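The Plolldale Loaf

My aunt left me the bakery in Plolldale in February, along with the debts and the cat. I had not been inside it for 11 years. I drove down with one suitcase and the idea that I would sell the place by summer.

The keys were at the hardware store across the street. The man there told me the oven had been cold since before Christmas and that people had been buying their bread from the Brastari truck, which came through every morning and parked by the church. He said the bread was fine. Then he said it again, as if he wanted me to argue.

I found the recipe book in the flour bin, wrapped in a dish towel. Most of it was in my aunt's writing, small and slanted, with the amounts crossed out and changed. The page for the loaf everybody asked about had no amounts at all. It said: flour, water, salt, yesterday's dough, wait.

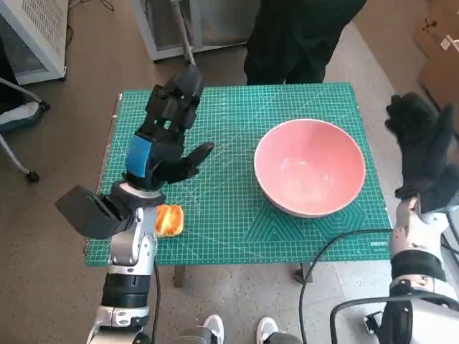
There was no yesterday's dough. I looked in the cooler and in the cellar, and in a row of jars on the windowsill that turned out to hold buttons. I called the buyer, a company named Wunderlich that owned bakeries in four towns, and the woman on the phone offered me less than she had the week before. I told her I would think about it.

That night I mixed flour and water in a jar and set it by the stove. I did it mostly to have something to do. The cat sat next to it. On the third day it smelled like old socks and on the fifth it smelled like apples, and on the sixth I lit the oven.

The first loaves were bad. I gave one to the man at the hardware store, and he ate a slice standing up and looked out the window for a while.

"It's not hers," he said.

"I know."

"She used to let it go longer."

So I let it go longer. I got up at three and shaped the dough in the dark, and while it rested I made small things to fill the shelf - buns, sweet rolls, whatever the butter allowed. The buns sold first. Children bought them on the way to school and paid in coins that were warm from their hands.

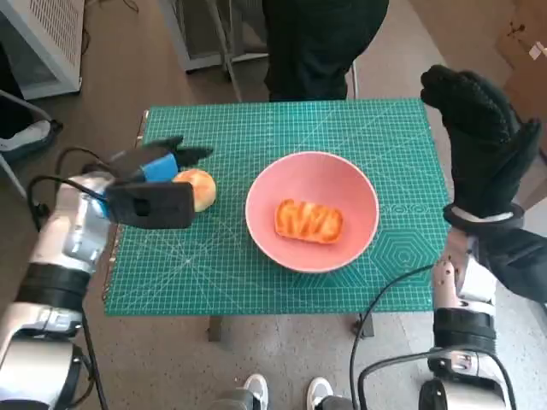 A round bun and a glossy golden pastry, the pastry in a pink bowl.

By May I owed the mill 1,000 dollars and the mill had stopped sending reminders. The Brastari truck still came, but it left earlier. Wunderlich called once more. I was up to my elbows in dough and let it ring.

One morning an old woman I did not know came in and asked for the loaf. She broke off the end right there at the counter and chewed it slowly. I waited for her to tell me about my aunt. She put the rest in her bag and asked if I would be open tomorrow.

I said yes. When she had gone I fed the jar, moved the cat off the flour sacks, and wrote the amounts down in the book in pencil.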